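How I store my coins so they stay nice

I've collected coins since I was a kid, and for most of that time I stored them badly. Margarine tubs, mainly. A few really lovely florins have cloudy green patches now, and I've only got myself to blame for those! So here's how I do it these days.

First up, work out what your old holders are made of. If a plastic flip is soft and has that new shower curtain smell, it's probably PVC, and it has to go. I use the card kind with a clear window, folded over and stapled. Mine are from Drurent, but any PVC-free ones will do. Buy the right window size for the coin, as a loose coin rattles about and gets hairlines.

Wash your hands, dry them properly and clear yourself a flat spot to work on. I lay a folded tea towel down as well, because I drop things. Pick each coin up by the edge and never touch the face. Set it in the middle of the window, fold the card over and press out the air with your thumb.

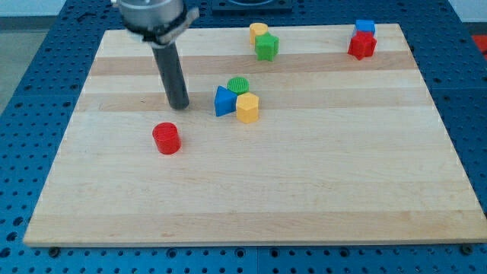
Then staple it, one staple on each open side, and flatten the staples with pliers. Please don't skip the pliers bit - a raised staple will scratch the coin in the next holder along, and I've got a penny from the Nemorcombe coin fair to prove it.

Write on the card before the coin goes in, not after. I put the year, the colour of the toning, what I paid and where I got it. Pencil is fine.

For the box, go for a rigid one with a lid and pop 2 sachets of silica gel in the bottom. Mine lives on a shelf in the hall cupboard, well away from the bathroom wall. I swap the sachets every February and have a quick look through for anything green or sticky while I'm in there.

And don't polish them! Not even the grubby ones. I know it's tempting (I did 7 in one afternoon once, with toothpaste) but collectors can spot it straight away and the value drops like a stone.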